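Flirero (tabletop role-playing game)

Flirero is a fantasy tabletop role-playing game for a game master and two to six players, written chiefly by Ottilie Haslinger and first published by the small press Dallero. It takes its name from the river that runs through its home setting, a damp and talkative country of ferrymen, toll bridges, minor saints and very old grudges. The game is best known for its travel rules, which treat the journey between two places as the main part of an evening's play, and for the good humor of its writing, which has kept people fond of it even when they no longer have a group to play it with.

Background

Haslinger had been running a long campaign at home for years before she thought of publishing anything. By her own account in the foreword, the players in that campaign were always in a hurry to arrive somewhere, and then, once they had arrived, spent most of the evening talking fondly about what had happened on the road. She began writing down small rules for weather, for tired horses and for strangers met at inns, and after a while these small rules had crowded out most of the larger ones she had started with.

The first version was a stapled booklet of 88 pages, typed up in a kitchen and handed around among friends. Kristaps Jaunzems, who was then editing adventures for Dallero, came across a copy with a torn cover and wrote to ask whether there was any more of it. There was a good deal more, as it happened, including a hand-drawn map that took up most of a door, and the two of them spent the better part of two winters sorting out what could be kept. The foreword thanks Jaunzems for his patience and scolds him, quite gently, for removing a chapter on cheese. (The cheese chapter was later restored in a supplement, to general delight.)

Setting

The default setting is the valley of the Flirero and the market town of Carnbridge, where most campaigns begin. Carnbridge is described in loving detail, street by street, with its two rival bell towers, its covered bridge full of shops, and a town council that has been arguing over the same drain for three generations. Farther upstream the valley narrows and the villages become stranger. There are places where the dead are invited to supper once a year, usually in November, and places where no one will cross the water without first telling it a secret.

Magic exists but is mostly local. A spell learned in one village may work poorly in the next, or work in a way that its caster finds embarrassing, and a traveling magician is expected to ask the neighbors how things are done. There are monsters as well, though fewer than in most games of this kind, and nearly all of them have names and opinions. The book encourages the game master to let the players talk to them first.

Rules of play

Characters are described by 6 traits, called Legs, Hands, Eyes, Tongue, Heart and Luck. Each trait is given a die, anything from a four-sided die for something the character is bad at up to a twelve-sided die for something the character does very well. To attempt anything uncertain, the player rolls the die for the trait and adds a second die if the character has a habit that fits, such as "always counts the exits" or "raised by goats." The higher of the two is kept, and a result of 5 or more is a success.

Luck works differently from the others. It goes down when it is used and comes back only when the character does something kind at some cost to themselves, a rule that new players tend to forget and old players tend to quote at one another across the table.

Travel is divided into stages, each of which is meant to cover half a day of walking. For every stage the players choose who leads, who looks after the baggage and who keeps the company cheerful, and each of these jobs calls for a roll. The results are read together on the Road Table, a list of 20 events that the game master is asked to treat as a starting point. Some of the events are dangerous, many are only awkward, and one of them simply says that the afternoon is beautiful and that everyone should describe what they are thinking about. That last entry is probably the most talked-about line in the book.

Fighting is quick and rather unkind. There are no hit points in the usual sense; a character who is struck loses the use of a trait until they have had a proper rest, and a character with only Luck remaining has to leave the fight or risk being killed. This makes most groups cautious, and it is common for a whole campaign to go by with only a handful of real battles.

Editions and supplements

The boxed first edition contained the rulebook, a separate guide to Carnbridge, a folded map and a sheaf of blank character sheets printed on cream paper. It sold out more quickly than Dallero had planned for, and used copies with the map still in good condition are hard to find.

The second edition put everything into a single hardback, tidied up the magic chapter and added an index, which the first had lacked. Brigitta Kaufmann redrew the maps and also wrote the new introductory adventure, "The Ferryman's Cousin," which takes a group from character creation to a quarrel at a wedding in one evening. Many players regard it as the best way into the game. Some longtime fans were less pleased with the shortened list of saints, and copies of the old list still circulate from group to group.

Eight supplements have been published, though they vary a lot in size. "Bread, Salt and Cheese" covers food and hospitality. "The Upper Valley" describes the villages near the source, and "Hämmerli's Almanac" is presented as the work of a grumpy in-world weather prophet named Hämmerli, whose predictions can be used by the game master as ready-made adventure ideas. The almanac has very few rules in it and is often recommended for people who play other games altogether. 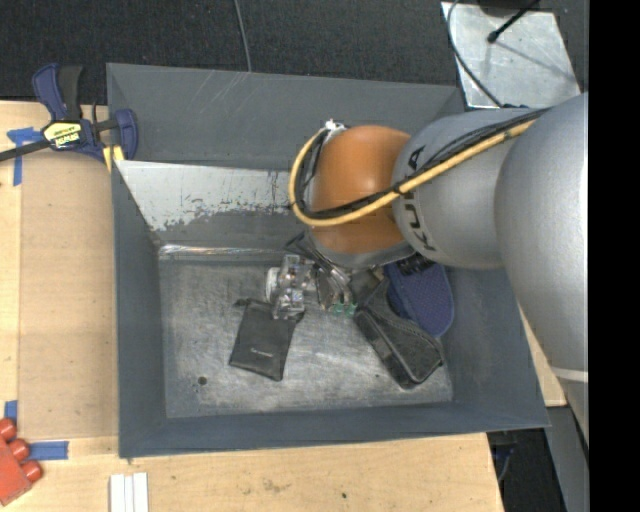
Gadisa Endale wrote that the second edition is the one to own but the first is the one to read, as the older text wanders more and the wandering suits the subject. Endale's long review went on to praise the Road Table and to complain, at some length, about the magic chapter, which in either edition leaves a great deal for the game master to make up on the spot.

Reception

Reviews of the game have mostly been friendly. Critics have praised the tone of the writing, the ease with which a new player can be brought in, and the way the travel rules give quieter players something useful to do. The commonest complaint is that the game has little to offer a group that enjoys careful tactics, and that characters do not grow much stronger over time, so that a player who likes to watch the numbers go up may find a long campaign a bit flat. Haslinger has answered this by saying that her characters collect friends and debts, and that both of these can be spent.

The fight rules have divided opinion more sharply. Ysaline Fleury argued in a newsletter essay that losing a trait is harder on beginners than losing hit points, because a beginner who cannot use Tongue for the evening may feel they have been told to sit quietly. An optional rule in the second edition, which lets a player keep using a lost trait with a four-sided die, is widely used for this reason.

Play by mail

Flirero has a small but lively following among people who play by letter. Each letter covers one stage of a journey, and the game master rolls for everyone and writes back with the results. Dallero printed a short leaflet of advice for games of this sort, with suggestions on pacing and on what to do when a player stops writing. The leaflet's answer is that the character has stopped at an inn along the way, is being well looked after, and may be collected by the others whenever they next pass through.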